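4. Preparación de la mesa de doblado

4.1 Antes de empezar

Esta sección explica cómo se prepara la mesa grande para doblar paños, servilletas y fundas pequeñas con el método Famholm. Se supone que usted ya ha leído la sección 3 (lavado y clasificación) y que los paños están completamente secos.

Necesita lo siguiente:

- una mesa de superficie lisa, con las patas niveladas
- papel kraft marrón en rollo, referencia Hastero 1235
- cinta azul de pintor
- tijeras y una regla larga
- un paño blanco de prueba, sin costuras gruesas

El papel protege el tejido de las astillas y de los restos de pegamento que quedan a veces en las mesas de trabajo. También da un fondo oscuro, y sobre un fondo oscuro se ven mucho mejor los bordes de un paño blanco. No utilice papel de periódico: la tinta pasa a la tela.

4.2 Colocación del papel

1. Limpie la mesa con un trapo húmedo y espere hasta que se seque.
2. Desenrolle el papel en el sentido largo de la mesa. Deje que sobresalga un poco por los dos extremos.
3. Alise el papel con la mano abierta, desde el centro hacia fuera.
4. Doble el papel sobrante por debajo del tablero y fíjelo allí con cinta.

Nota: una ondulación suave no molesta al doblado. Una arruga dura sí molesta, porque el paño se engancha en ella cuando se arrastra. En este caso cambie la hoja.

4.3 Trazado de la cuadrícula

5. Pegue primero las tiras que van a lo largo, una a la izquierda y otra a la derecha.
6. Pegue después las tiras que cruzan la mesa: una en el extremo lejano, una en el medio y una en la parte más cercana a usted.
7. Compruebe con la regla que las casillas tienen un tamaño parecido. No es necesario que sean exactas.
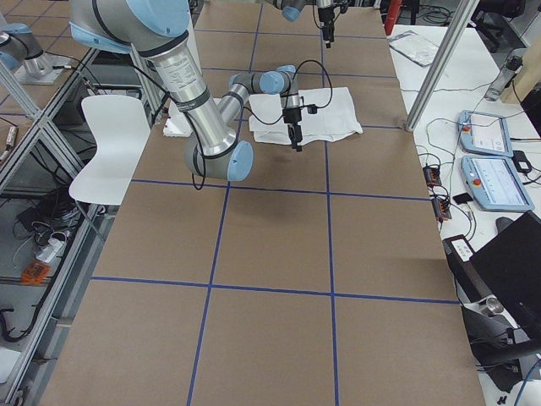 El tamaño de la casilla depende del paño más grande que usted dobla habitualmente. En el taller de la señora Zulmira Barreto, que revisó esta guía, se trabaja con casillas amplias, porque las pequeñas obligan a levantar la tela demasiadas veces. Con cinco tiras azules, tres de través y dos a lo largo, queda la mesa dividida en rectángulos grandes y el paño arrugado se puede dejar sobre el papel para empezar. Si usted dobla solamente servilletas, puede añadir 2 tiras más.

Precaución: no apriete la cinta con la uña ni con la punta de las tijeras. El papel se rompe fácilmente debajo de la cinta y después no se puede reparar.

4.4 Revisión de la cinta

La cinta se revisa al comienzo de cada jornada. En agosto, o en cuartos con mucha humedad, conviene revisarla también a media tarde.

8. Pase la palma de la mano por cada tira, en una sola dirección.
9. Mire las puntas. Una punta doblada puede dejar pegamento en el paño.
10. Si la punta está doblada, córtela recta y pegue encima un trozo nuevo.
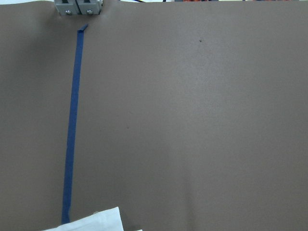
11. Si una tira está torcida en menos del ancho de la misma cinta, puede dejarla así. Si está más torcida, retírela despacio, casi paralela a la mesa, y ponga otra.
12. Anote el cambio en la hoja Stornen, con su nombre y la hora.

Nota: no mezcle cinta de dos anchos diferentes en la misma mesa. Ilídio Vieira lo probó durante una temporada y las personas nuevas se confundían de línea al alinear los bordes.

4.5 Prueba con el paño blanco

La prueba sirve para saber si el papel está bien tenso y si la cuadrícula ayuda a la vista.

13. Deje caer el paño de prueba en la casilla central, sin ordenarlo.
14. Busque una esquina y tómela por un pliegue pequeño, entre dos puntas. No tome la tela por el medio.
15. Busque la esquina vecina y tómela de la misma manera.

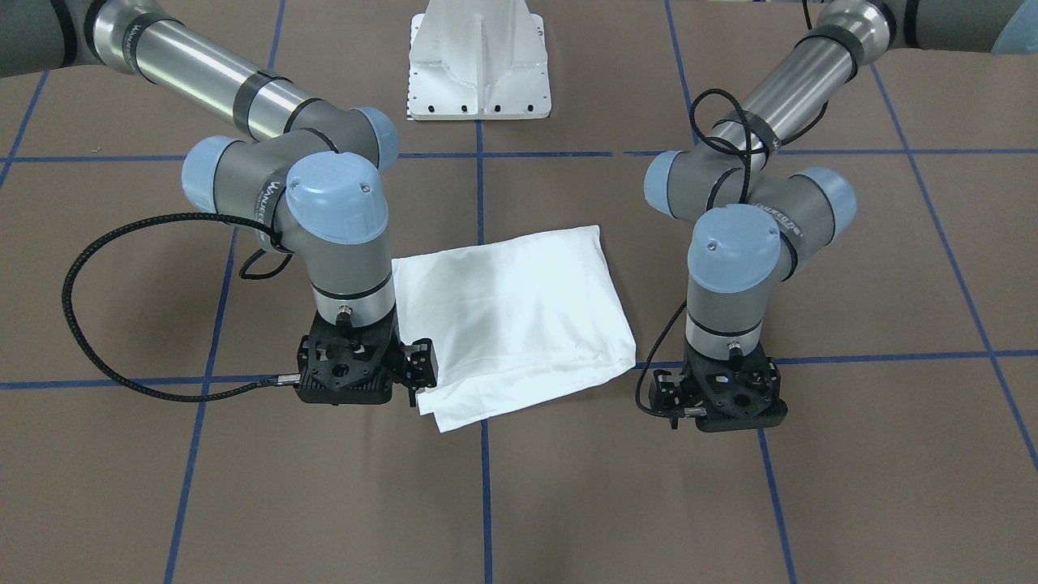
16. Separe las dos esquinas hasta que el borde quede recto, pero sin estirar el tejido.
17. Baje el borde hasta la tira azul más próxima y alinéelo con ella.
18. Alise el resto del paño hacia usted.

Si el papel se mueve durante el paso 18, vuelva al paso 4 y ponga más cinta debajo del tablero. Repita la prueba hasta 6 veces antes de cambiar el papel.

4.6 Conservación

El papel dura más si se retira el polvo con un cepillo blando al final del día. No deje encima de él tazas, planchas ni cestos mojados. Para pedir más rollos, escriba a Natália Bastos, del almacén Harawira, e indique el ancho de su mesa.

Continúe con la sección 5, Doblado en tres partes.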